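Home News Technical Suppliers Events Contact

Last updated: Monday, 3:40 p.m.

Madine shop puts push-rod cell back in service after tool collar change

MADINE – The block-pushing cell at the Bunis test shop returned to regular operation on Monday following replacement of the tool collar, a new zero reference for the arm and a revised inspection schedule. The work took two shifts and was carried out by shop staff with parts from Druvier, which supplied the original tooling.

The cell is used to check positioning routines before they are released to customers. A single arm carries a plain rod and moves small colored wooden blocks across a board by pushing them. The tool has no jaws and no moving parts, and for most of its service life it had been treated as an item that needed no attention beyond wiping down.

That view changed in April, when operators began to log stops that fell short or to one side of the programmed point. The offset was small at first and varied with the direction of the push. Pushes toward the base were close to nominal. Pushes across the board were not.

"We looked at the joints first, then the software, and we lost a week on it," said Haziq Pelupessy, maintenance lead for the cell. "The arm was repeating fine. The rod was moving in the collar."

Pelupessy said the clamping screws in the collar had been torqued correctly at installation but never checked again. Side loads from pushing had worked the rod loose enough to tilt under contact and spring partly back when the load came off. With the arm in free air, the tip measured in tolerance, so the daily check did not catch the fault.

The old collar was removed and found to be worn oval at the lower end of the bore. The shop considered shimming it and decided against the repair. The replacement has a longer clamping length and a locating pin that sets the rotation of the rod, so that the tool can be taken off and refitted without a full recalibration. The rod itself was measured, found straight and kept.

After assembly the tip position was taught again using a pointed reference pin fixed to the table. The arm was brought to the pin from several wrist orientations and the tool center point calculated from the results. The first set was rejected when one approach disagreed with the others. The cause was traced to a cable pulling on the wrist near the end of its travel. The cable was given more slack and tied back farther up the arm, and the second set was accepted.

The board was also realigned. It sits on a perforated table, and its position had been taken from the drawing. Measurement showed a slight rotation relative to the arm's coordinate system, enough to account for part of the drift at the far corners. The board was squared up, bolted down and its corners probed. The work frame in the controller now uses the probed values, and the drawing has been marked for reference only.

Working height was the last setting to be changed. The tip now travels closer to the board than before, which places the point of contact lower on the block and reduces tipping on the taller pushes. Pelupessy said the lower height leaves little margin if the board is replaced with one of a different thickness. A note to that effect has been added to the setup sheet, and the controller will not start the routine until the height check has been confirmed at the panel.

For the acceptance run, the cell completed 200 pushes at reduced speed and a further 200 at production speed. Blocks were set out by hand between runs, with no fixed starting pattern. The controller logged one stop, during the reduced-speed series, when a block was driven against its neighbor and the force limit tripped. The limit was left unchanged.

The new schedule calls for a torque check on the collar screws after every 100 hours of operation. The old collar had run for 153 hours past the last recorded inspection of any kind when the fault was found. A loaded tip check has been added as well – the rod is pressed sideways against a fixed stop at low force, and the reading is compared with the unloaded position. The procedure adds a few minutes to the start of the shift.

Staff have been asked to record the block shape in use whenever a push ends out of position. Flat-sided pieces tend to settle against the rod, while round ones roll off to one side if the contact is even slightly off center, and earlier logs did not separate the two. Some of the faults reported in April may have come from block shape alone, Pelupessy said, but the records are too thin to say how many.

A second cell at the shop, built by Urbańczyk with the same type of collar, will be inspected at its next planned shutdown. It runs a lighter duty with fewer side loads and has shown no drift. Bunis has ordered a spare collar to be held in the tool crib for either machine.

Druvier has asked for the worn part to be returned for measurement. The shop expects to ship it once its own inspection report has been signed off. 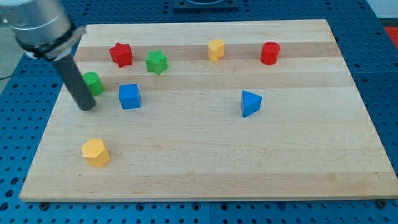

The push rod over the block board on the cell's perforated table.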